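第4章 安装前准备与首次注水

4.1 适用范围

本章适用于Clarer系列台面式自吸水种植架(以下简称“种植架”)的单层与双层型号。悬挂式型号的安装步骤见第6章。操作前应先完成第3章所述的开箱检查,并确认随机附件袋内的零件与装箱单一致。如有缺件,不得使用其他型号的零件代替。

本章中的“栽培盆”指放入层板孔位的锥形容器,“水箱”指层板下方的储水部件,“吸水芯”指连接两者的编织带。

4.2 放置位置要求

种植架应放置在水平、坚固的台面上。台面前后方向的高差不得超过5毫米。高差过大时,浮标读数会偏离实际水位,靠近高侧的吸水芯可能无法浸入水中。

放置位置应同时满足下列条件:
– 距离暖气片、烤箱及其他热源不小于40厘米;
– 背面与墙壁之间留有取出溢流管的空间;
– 电源插座位于水箱上沿以上;
– 避开正对空调出风口的位置。

注意:水箱注满后不得移动种植架。需要移动时,应先按4.8节排空水箱。

4.3 层板与水箱的组装

1. 将水箱放在台面上,注水口朝向操作者。
2. 取出水箱内的运输垫片。垫片留在箱内会阻碍浮标上升。
3. 将浮标杆插入注水口右侧的导向孔,上下推动数次,确认无卡滞。
4. 把溢流管接头旋入水箱背面螺孔,用手拧紧。不要使用钳子或扳手。
5. 将密封圈嵌入水箱上沿的凹槽,沿一个方向压入,接头处不得重叠。
6. 把层板对准水箱四角的定位柱,垂直放下,依次扣合前侧和后侧卡扣。
7. 双层型号:将立柱插入层板两侧的插座,转动锁环至标记对齐,再安装上层水箱,重复步骤2至步骤6。

说明:上层水箱的溢流管应接入下层水箱的注水口,不得接至室外排水管。两层共用排水管时,上层水位下降过快,吸水芯容易断水。

4.4 栽培盆的检查与处理

栽培盆在出厂时未经消毒。首次使用前,应以清水冲洗内壁,去除粉尘。种植可食用植物时,建议再用稀释的食品级柠檬酸溶液浸泡,随后用清水冲净。不得使用含氯漂白剂,残留的氯会损伤幼苗根系。

栽培盆为上宽下窄的锥形,盆口外沿加厚。盆沿起限位作用,放入层板后应完全贴合孔位周边。若盆沿一侧翘起,先检查孔位内有无毛边或异物,不可强行按压。检查内壁时,从盆口向下观察至盆底,重点查看有无裂纹。表面的轻微色斑不影响使用。

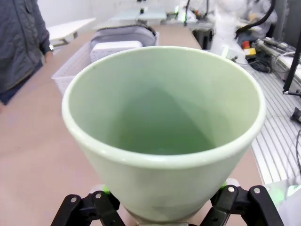

图4-1 锥形栽培盆,浅薄荷绿色,盆口朝上

发现下列情况之一时,该栽培盆不得使用:
– 盆沿有缺口或贯穿裂纹;
– 盆底吸水芯孔堵塞且无法疏通;
– 盆体变形,放入孔位后可以晃动。

更换栽培盆时应报部件号1,088。该部件号只对应盆体,吸水芯和滤垫需另行订购。

4.5 吸水芯的安装

吸水芯在干燥状态下导水能力很低。安装前应完全浸湿,否则首次供水可能延迟一天以上,期间植物得不到水分。

1. 将吸水芯放入室温清水中浸泡,其间用手指挤压数次,排出纤维内的空气。
2. 从盆底外侧将吸水芯穿入芯孔,盆内留出的长度应能达到基质高度的一半。
3. 在盆底铺放滤垫,吸水芯从滤垫中央的切口穿出。
4. 将盆内一端的吸水芯分成两股,向两侧展开。
5. 检查盆外一端。栽培盆放入孔位后,吸水芯末端应触及水箱底部。
6. 过长部分盘在水箱底部即可,不需要剪短。

注意:吸水芯不得打结。打结处的导水能力明显下降,并易滋生藻类。

4.6 填充基质

推荐使用泥炭与珍珠岩混合基质。含黏土较多的园土透气性差,与底部供水方式配合时容易积水,不建议使用。

1. 将基质预先喷湿至手握成团、松开即散的程度。
2. 填入第一层基质,盖住滤垫。
3. 将吸水芯的两股提起,放在第一层基质上方,继续填充。
4. 填至盆沿以下一指宽处停止。轻敲盆壁使基质沉实,下沉后补足。
5. 不要用手或工具压实基质。

播种时,种子的覆土厚度按种子包装上的说明执行。移栽时,先去除根团外围松散的旧土,使根团底部与吸水芯接触。

4.7 首次注水

首次注水分两次进行,目的是在满水位之前发现渗漏。

1. 确认所有栽培盆均已放入孔位。未使用的孔位应盖上盖片。
2. 打开注水口盖,缓慢注水,至浮标杆下刻线露出为止。
3. 等待十分钟。用干纸巾擦拭密封圈外侧、溢流管接头和水箱底部边缘,检查纸巾是否潮湿。
4. 如无渗漏,继续注水至上刻线。
5. 盖上注水口盖。
6. 用喷壶从上方将基质表面喷湿一次,帮助吸水芯与基质之间建立连续的水路。

警告:水位不得超过上刻线。超过上刻线后,水会经溢流管排出;溢流管未接容器时,水将直接流到台面上。

首次注水后的前三天,每天检查基质表面。表面持续干燥的,按4.9节处理。表面潮湿后即可转为每周检查一次浮标。

添加液体肥料应在幼苗长出第二对真叶之后进行。肥料先在量杯中稀释,再由注水口加入。颗粒缓释肥不得放入水箱。

4.8 排水与清洗

水箱每四周应排空清洗一次。夏季或种植架受阳光直射时,间隔缩短为两周。

1. 在溢流管下方放置接水容器。
2. 取出全部栽培盆,放在托盘上。吸水芯应搭在湿毛巾上,防止干燥。
3. 将溢流管向下转动至水平位置以下,等待水流停止。
4. 解开卡扣,取下层板。
5. 用软布擦洗水箱内壁和浮标。不得使用钢丝球或研磨剂。
6. 检查密封圈有无压痕或硬化,必要时更换。
7. 按4.3节重新组装,按4.7节注水。

长期停用时,应排空水箱并将所有零件晾干后存放。不要在密封圈受压的状态下存放。

4.9 常见问题

现象:浮标不随水位上升。
原因:运输垫片未取出,或浮标杆与导向孔之间有水垢。
处理:取出垫片;将浮标杆拔出,用柠檬酸溶液擦洗。

现象:基质表面持续干燥,水箱水位不下降。
原因:吸水芯未浸湿,或末端未触及水面。
处理:取出栽培盆,重新浸泡吸水芯,并核对4.5节步骤5。

现象:基质过湿,叶片发黄。
原因:基质被压实,或水位长期处于上刻线。
处理:暂停注水,待浮标降至下刻线后再保持两天,然后恢复正常注水。基质已压实的,应更换基质。

现象:水箱内壁出现绿色附着物。
原因:光线从未盖盖片的孔位进入水箱。
处理:按4.8节清洗,并盖好所有空置孔位。

现象:密封圈外侧有水迹。
原因:密封圈接头重叠,或卡扣未完全扣合。
处理:排空水箱,重新嵌装密封圈。更换后仍渗漏的,记录代码241,并连同机身标签上的序列号一并提交售后部门。

4.10 修订记录

修订日期:10/16/25
编写:Muthoni Kinyua
审核:Salim Waweru
修订内容:4.3节增加双层型号溢流管的连接说明;4.5节删除剪短吸水芯的步骤;4.9节增加密封圈渗漏的处理方法。

下一章:第5章 补光灯的安装与定时设置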